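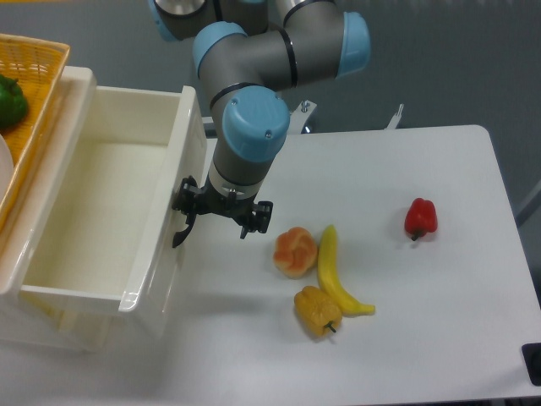

Unit 6: When the Arm Joins the Line
Work and Technology, evening section
Instructor: Mireille Sayegh

What this handout covers

These notes go with the second half of the unit. Last week we looked at office software and scheduling. This week is about physical work, and the case is a grocery packing operation. Read the notes before class and bring them with you. The discussion questions at the end are the ones we will use.

Terms are explained the first time they come up. If you missed last week, the only ones you need are "task" and "job." A task is one piece of work with a start and an end, such as putting a pepper in a bin. A job is the whole set of tasks a person is paid to do, along with the things that never get written down.

The task

Picking and placing is the most common thing a packing worker does. An item is on a surface. It has to be found, taken hold of, moved, and let go in the right container. A person does this without thinking about the steps. For an arm with a two-finger gripper, each step has to be handled separately, and the hard part changes with the item.

A banana is long and curved, so where the fingers close matters a great deal. Close near one end and the other end swings. A bell pepper has lobes, and two fingers may land on a high spot and a low spot. A stem can get in the way. A bread roll with a braided top has an uneven surface, and a real one gives when it is squeezed. A person's hand adjusts to all of this as it closes.

Spacing matters too. Look at the table in the picture. The red pepper has clear space on every side, and the fingers can come down around it from almost any direction. The roll, the banana and the yellow pepper are close together, and a finger going down between two of them has very little room. Workers deal with a cluster like this by nudging one thing aside with a knuckle. An arm can be made to do something similar, but somebody has to decide that it should, and the extra move takes time.

Then there is the bin. The arm has to clear the rim on the way in and on the way out. If the bin has been put down a few inches from where it is expected, and the system has no way of finding it again, the item goes on the table or on the floor.

The case: Clotora at Estden

Clotora packs grocery orders at a site in Estden. The equipment was supplied by Sudmont. Before the change, 90 people worked on the packing floor across 2 shifts. A year later the number was 86. The four who left were not laid off; two retired and two took other work, and the openings were not filled. Keep this in mind when you read headlines about jobs lost and jobs saved. A head count that hardly moves can sit on top of a job that has changed a great deal.

In the first full month, which was December, staff on the floor logged 1,047 stops. A stop is any time a person had to step in: a missed grasp, a dropped item, a bin out of place, or an item the system could not sort. December is the busiest month of the year in that building, and most of the people on the floor had received one afternoon of training.

The log form had a line for the time and a line for the cause. It had no line for what the worker did to fix the problem. We will come back to this.

What changed in the work

Packing became tending. Before, a packer stood at a table and filled bins from an order list. Afterward, many of the same people looked after several stations. They set out items, cleared stops, swapped full bins for empty ones, and packed by hand whatever the arms were not given. The reaching and lifting went down. The walking went up. Several people said that their shoulders felt better and their feet felt worse.

The pace changed hands. A packer working alone can speed up before a break and ease off after it. A person tending stations works to the timing of the stops, and stops do not come evenly. There may be ten quiet minutes followed by three stations waiting at once. Workers described the quiet stretches as harder than they expected, as they could not sit down or start anything else.

Setting out became a skill. In the early weeks, items were put on the tables the way they had always been, in whatever group they came out of the crate. The people with the fewest stops turned out to be spreading things apart and turning the bananas to face the same way. None of this was in the training. It passed from one worker to the next, and some time later a supervisor wrote it into the instructions.

Judgment moved, and some of it went missing. A hand packer sees a soft spot on a pepper and puts the pepper aside. The arms at Estden were set up to move items and had no check for quality. For the first weeks, no one had been told that checking was now a separate task. Complaints about bruised produce rose, and an inspection step was added before setting out. It was given to the same people who were tending the stations.

One worker's account

Samer Majali had packed at Estden for eleven years when the stations came in. He spoke to this class last spring and agreed to have part of his talk included in the notes.

"I was fast. Everybody on my shift knew I was fast, and the new people got sent to me to learn. Then one Monday, fast didn't matter. What mattered was whether you could look at a station and know what it was going to get stuck on. I got good at that too, but it took me until spring, and for those months I felt like a new hire. My pay was the same. They'll tell you that, and it's true. But I used to know by lunch what kind of day I'd had, and now I'd go home and not be able to say what I did."

He was also asked whether he would go back to the old tables.

"For my back, no. For the company, yes — we used to talk across the table all day. Now the nearest person is two stations over."

Notice that he answers on two different scales. One is about his body and the other is about the people he worked with. Surveys about automation often ask a single question about satisfaction, and an answer like his would come out somewhere in the middle and tell us very little.

Ideas to take from the reading

The Nasrallah chapter in your packet separates three things that tend to get mixed together. The first is substitution, where a machine does a task a person used to do. The second is what the chapter calls residue, meaning the tasks left over because the machine cannot do them or because it costs too much to have it try. The third is new work that exists only because the machine is there. Clearing stops is new work. Packing the awkward items by hand is residue.

Residue needs a careful look. If the easy items go to the arms, the person is left with the awkward ones all day. An hour of awkward items is slower than an hour of mixed items, and an old hourly target no longer means the same thing. At Estden the hand packing target stayed where it was for five months before it was lowered.

The chapter also makes a point about records. Work that is not recorded is hard to train for, hard to staff and hard to pay for. Go back to the stop log. It treated each stop as something that happened to a machine. The same event was also a piece of skilled work by a person, and the form left that part out.

Discussion questions

1. Choose one item on the table in the picture. Write down each thing a person would notice about it between seeing it and letting go of it in the bin. Which of these would you want a written instruction for?

2. Was the move from hand packing to tending a change of task or a change of job? Use the definitions from the first page.

3. Rewrite the stop log. You may add two lines and no more.

4. Majali's pay stayed the same. List what did not. Which of those things could a union contract or a company policy deal with, and which could it not?

5. Inspection was added to the tending role without adding staff. Suppose you are the shift lead. What would you ask for, and what numbers would you bring?

Assignment

Write two to three pages on a task you have done for pay. Describe it closely enough that a stranger could try it. Then describe what would be left of the job if that task were handed to a machine, and who would be doing the leftover part. First-person writing is fine. Interviews with a coworker are welcome — get permission before you use a name.

Papers are due 7th June at the start of class, on paper or by email. Bring the reading packet that evening as well. We will start the chapter on scheduling and on-call work after the break.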